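The Long Road Back to Rumach

Some novels arrive in a rush. Rumach took its time, and I'm so glad it did! The story of a ferry town waiting for a boat that may never dock first appeared in a print run of 400 copies, went out of print by August of the same year, and then lived on in photocopies passed between readers.
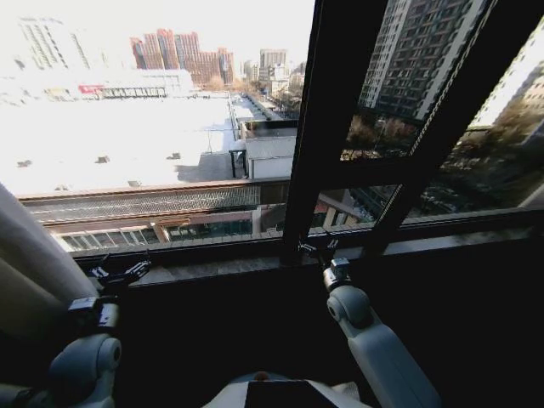 What grabbed me first was the dialogue. People in Rumach talk past each other, over soup, through doors, across a whole harbor, and you still know just what they mean. Half the book happens at windows. I read the last chapters beside one myself, high over a sunlit city with a pale beige curtain at the side, and kept looking up to see if a ferry had come in (no harbor, of course).

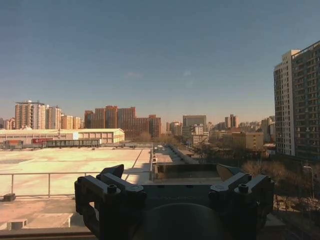

Esum Mughal
Contributing writer, books

The new edition from Diltby Press runs to 2000 copies and restores 2 chapters dropped from the original. One is a card game that goes on all night, and it's wonderful, funny and mean and then suddenly very sad.

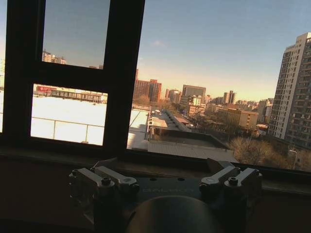
The other is shorter, only 4 pages, told by the harbor clerk. I wanted more of her! Diltby says a second novel, set upriver, is being edited now, and the clerk is in it from the first page.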